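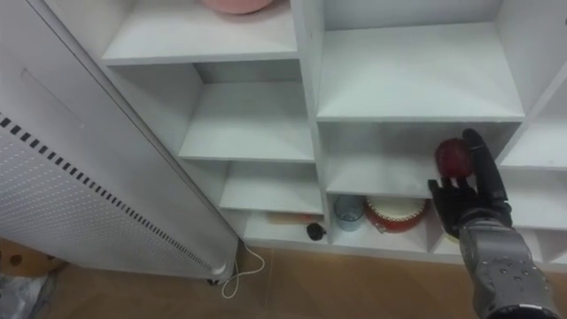 Slide 1: Where things live

Start without hello. Let them look at the shelves until somebody shuffles.

Ask who has a unit like it at home. Most hands go up. Ask who knows what is in it. Fewer hands.

White, open cubbies, different sizes, nothing quite lining up with its neighbour. People buy these believing they will become the sort of person who owns one vase. Point out the empty compartments and allow a short, respectful silence.

Then the round red thing, apple or near enough. Fruit on a bookcase is where it starts. Next to go up is whatever you were carrying when the phone rang.

Mention the pale stick lying at the back of the bottom cubby. Could be a rolling pin. Take guesses, but no more than two, or we'll be there until November. (At Flitomcombe library this ate a quarter of an hour and a man went home to fetch his.)

Slide 2: The Sillilness method

Explain the name quickly. It was a typing error on the first leaflet, and we had 3000 printed.

Rule: every cubby gets one job, said aloud. "Hats." "Post." If you need the word "and", it's two cubbies.

One cubby stays empty on purpose. Expect protests from the back. My own has been empty since spring, apart from the torch, the batteries that don't fit the torch, and a jar.

Slide 3: Doors or no doors

I had a Gulyás sideboard from 1991 with doors. It held 11 tablecloths and I own one table. Open shelves are ruder, and I've come round to them.

Dusting question will come up here. Say yes, you do have to dust.

Slide 4: Homework

Clear one compartment tonight. Eat the fruit or put it in a bowl.

Questions, then tea. Hand the Zivik clicker back at the desk, they do ask for it.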